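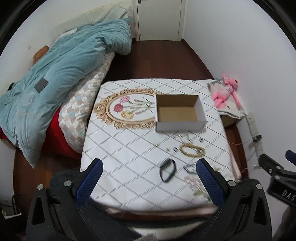
28/10/2020

Tremden live recordings, transfer and clean-up, second tape

Started late, the tape machine needed a long warm-up and I also cleaned the heads two times. The first pass of the Tremden concert tape is now on the disk. Level is lower than on tape one, so I put 2 dB more at the input and made the pass again. I kept both files, please do not delete the quiet one until Máté has heard them.

What is on the tape: 13 songs and one long tuning break. The written list from Takács says 12 and an encore, but the encore is two songs played without a stop. I cut them with a marker only, no real cut. The singer announces the second one as "Vonemmont", so I used this as the working title. If the band has another name for it, Zsófia Jakab should ask them before we print anything.

Problems:
At 32 minutes the left channel goes down for a few seconds and comes back with a crackle. It is on the tape, I played the place three times and it is always the same. The right channel is fine there, so I copied it to the left for this short part. In headphones one can hear the drums jump to the middle. On the loudspeakers I would not notice it.

The bass guitar hums between songs. I tried a narrow filter, but it took also something from the kick drum and the slow songs became thin. Removed the filter. Now I only lower the hum by hand in the breaks, and leave it in the music. Máté Szilágyi thinks this is too careful and that people who buy an old live record expect it to be clean. I don't agree, but we can try his way on one song and listen to it after a day of rest.

Speed: the tape runs a little fast. The guitar is sharp against the studio version of "Grustus", less than a quarter tone. I did not correct yet. It is possible that they tuned like this on the stage — the tuning break is just before this song, so I can't use it as proof. Does somebody still have the keyboard player's address? A keyboard from that time would not drift, so we could compare with it.

Folder is 705, same as for tape one, files end with _b. The notes about the head cleaning are in the machine book, not here.

To do:
— third pass only for songs 4 and 5, small drop-outs in the cymbals
— ask Takács if the cassette from the mixing desk still exists
— text for the booklet must be ready in December, Zsófia has the first half
— order splicing tape, the roll is almost finished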